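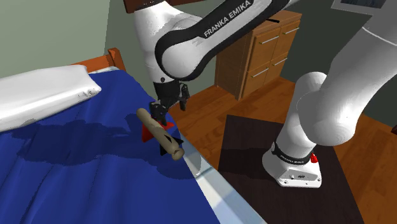 Toddler beds and kids' mattresses: your questions

These are the questions we get most at the Stinico sleep shop, answered by Siu-fong Choi and Getachew Ejigu. We sell beds, so read us with the same suspicion you'd bring to anyone else who does.

When should my child move out of the cot?

When they start climbing out of it. Plenty of websites will give you an age, and most of those websites have a bed to sell you. A kid who is happy in the cot and can't get a leg over the rail is fine where they are.

Do I need a toddler bed, or can I go straight to a single?

Go straight to a single if the room will take it. A toddler bed gets used for a short while and then goes on the nature strip. The usual argument for one is that it's lower, but you can put a single mattress on a low base and get the same height. We stock one toddler bed, the Vlad, for small rooms. It costs $210 without a mattress. It's a decent bed. Most people who ask about it leave with something else.

Is an "orthopaedic" kids' mattress worth the extra?

We doubt it. The word on a label doesn't tell you what's inside, and we've had reps who couldn't tell us either. Press down hard in the middle with your hand. It should push back and return to shape quickly. If your child has a diagnosed back or hip problem, ask the physio, and don't take advice from a mattress shop.

What about the Bernutik growing bed? It's $2,410!

Yes, it is. The Bernutik extends as the child gets taller, and the joinery is good. The trouble is that the mattress comes with add-on pieces, and the joins can be felt through a fitted sheet. You also need their sheets at the in-between length. A solid single frame and a good mattress from us comes to $1,540, and that's before you've looked second-hand, where frames are often cheaper again. Buy the Bernutik if you love how it looks.

Does the Skelovel cover really stop dust mites?

The maker says it does. We asked for the test report in January and were sent a brochure. What we can say is that it zips all the way around, it survives a hot wash and it doesn't crackle when you roll over. If allergies are the reason you're shopping, talk to your doctor first – a cover is one part of it at best.

Do we need a bed rail?

For a lot of kids, for a few months. Check that it fits your mattress depth, and that there's no gap between the rail and the mattress when you lean on it. Rolled towels under the sheet are a popular trick online. Getachew tried it with his two and found the towels on the floor by 3 am.

How many pillows and toys can stay in the bed?

One flat pillow, once they're out of the cot and old enough to want it. With toys, we'd keep it to soft ones overnight. Hard plastic is no fun to roll onto, and it ends up being thrown at someone at dawn.

Is a mattress in a box any good?

Some are. Leave it unrolled in an airy room until the smell goes, whatever the leaflet says. Keep the receipt and read the trial terms before you order – a "100% risk-free" trial can still leave you paying for the pickup.

Can I return a mattress to you?

Within 2 weeks, if the protector has been on it the whole time. We do check. Frames can come back flat-packed with all the bolts. Delivery isn't refunded.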